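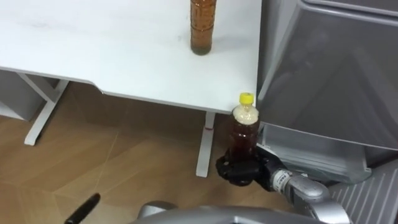 Why did Lacson shares fall after good results?
Profit was up, but the firm told investors to expect slower orders from February. The shares closed at 332p, down 2 per cent.

Varley had a quieter session and ended flat. Trading was thin in both until after lunch.

Benjie Tan still holds Nokthorpe in the newsletter portfolio and has added 35 shares of Pudavham – a small purchase, paid for out of dividends.

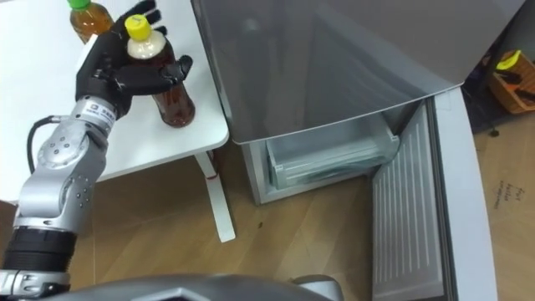

What to watch tomorrow
Nokthorpe reports at 7am. Two things matter to us: the dividend and the level of debt. The next issue goes out after the close.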